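Revision note, 2018-03-03: section 4 rewritten, section 6 added. Earlier copies of this file can be deleted.

# Skerken Hand Kit - evaluation README

The Skerken is a hand-held two-finger gripper sold by Bedero as a kit for recording manipulation tasks. This directory holds the recordings, calibration files and notes from our evaluation of one kit. The aim was to decide whether to order more units for desk-object work (paper, pens, notebooks, small office items).

## 1. Contents

```
calib/ lens and finger-width calibration
episodes/ 593 episodes, one folder each
notes/ operator notes, plain text
tools/ converter and playback script
```

Each episode folder contains a video, a pose track and a finger-width log. Episodes are numbered in recording order. Gaps in the numbering are episodes deleted at the operator's request before export.

## 2. Kit under review

- Gripper body with two padded fingers
- Wide-angle camera, view directed over the fingers
- Set of printed marker cards
- Lavoie recorder software, one seat
- USB cable and hard case

Bedero also offers a wrist strap. We did not order it. After long sessions two operators asked for one.

## 3. Setup

Setup from the closed case to the first usable episode took 23 minutes, including the lens calibration. The printed guide skips one step: the recorder has to be restarted after the calibration file is loaded, or it keeps using the factory values without a warning.

The factory lens values are usable for viewing but not for pose work. Straight table edges still bend after correction with them. Use `calib/lens_v2.yaml` for anything that needs geometry.

## 4. Tasks

There are 13 tasks. The names below are the ones used in the metadata.

- `marker_*`: pick, place, hand over, stand upright
- `notebook_*`: open, close, turn one page, turn several pages, slide
- `sheet_*`: lift from table, align to edge
- `cap_*`: remove, replace

The notebook group is the hardest for this gripper. The finger pads hold a bundle of pages well once it is between them, but getting a single page off the stack depends on the angle of approach and on how far the cover has sprung back. Operators were told to finish the motion even when more than one page came up, and to set `multi_page: true` in the episode file.
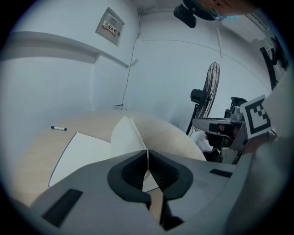

Episodes with that flag should be kept out of any training split for `notebook_turn_one`. They are valid for `notebook_turn_several`, and the converter moves them there if it is run with `--regroup`.

Marker tasks gave little trouble. The pads do not slip on a smooth barrel at normal closing force. Cap tasks need a second hand to hold the barrel, and the hand covers part of the fingers in most of those episodes.

## 5. Findings

**Finger-width log.** Stable over a session. Zero drifts slightly between sessions, so re-zero with the fingers closed before each one.

**Pose track.** Good over a textured background. On pale tables with bare walls behind them the track is lost more often, mainly when a white page fills the view. 11 episodes have a break long enough to make them unusable; they are listed in `notes/track_loss.txt` and skipped by default.

**Field of view.** Wide enough to keep the object and the work surface in view during a grasp. It also takes in a lot of the room, and sometimes people. Check for faces before sharing anything outside the group.

**Export.** The Lavoie format is documented but slow to read. `tools/convert.py` writes the Diteo layout, which our other sets already use.

## 6. Known problems

- The trigger spring squeaks. Audio is recorded by default and should be turned off.
- The recorder drops the last second of video if the cable is pulled before the save message clears.
- `notebook_slide` was renamed from `notebook_push` partway through. Both names appear in the notes; only the new one appears in the metadata.

## 7. Status

We will order two more kits once Bedero confirms a fix for the restart problem. The vendor has given September for the next recorder release. Pads are sold separately and wear at the tips first, so spares should go on the same order.

Files in `episodes/` are for internal use. The scripts in `tools/` may be copied freely.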